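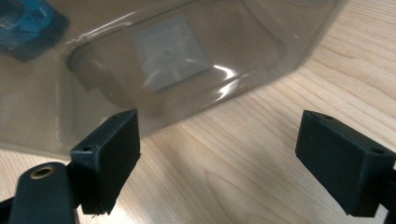 ## Soaking and cooking dried chickpeas

This method covers an overnight soak followed by a stovetop simmer. It works for chickpeas going into salads, stews or hummus, with a change in cooking time for the last. Start the evening before.

### Quantities

- 500 g dried chickpeas
- 2 liters cold water for soaking
- 1000 ml fresh water for cooking, plus more to top up
- 5 g baking soda (optional, see step 3)
- 20 g salt, divided

### Soak

1. Spread the chickpeas on a tray and remove stones, shriveled peas and any with dark pinholes. Rinse in a colander until the water runs clear.
2. Put them in a container at least three times their dry volume. A clear one makes the water level easy to check. Add the soaking water and half the salt, and stir until dissolved.
3. For hummus, add the baking soda now. Leave it out for salads, as it loosens the skins.
4. Cover and leave for 8 to 12 hours. If the kitchen is warmer than 75°F, soak in the refrigerator and allow the full 12.

Split one pea with a knife. The cut face should be an even color. A chalky spot in the center means the soak is incomplete; give it two more hours and test again.

### Cook

1. Drain, rinse well and move to a heavy pot. Add the fresh water, which should stand an inch above the peas.
2. Bring to a boil over medium-high heat. Skim the foam for the first five minutes.
3. Lower the heat until only a few bubbles break the surface. Set the lid ajar.
4. Test from 40 minutes onward, taking peas from different parts of the pot. For salads, stop when they are tender but whole. For hummus, continue until a pea smears between two fingers.
5. Stir in the remaining salt, turn off the heat and let stand 20 minutes.

Old stock can take twice as long. Dehua Ren's notes on this recipe give 95 minutes for a bag bought in April of the previous year.

### Storage

Refrigerate in the cooking liquid for up to four days. To freeze, drain, dry on a towel and freeze in a single layer before bagging. Frozen chickpeas can go straight into a hot stew. For salads, thaw overnight in the refrigerator and drain again before dressing.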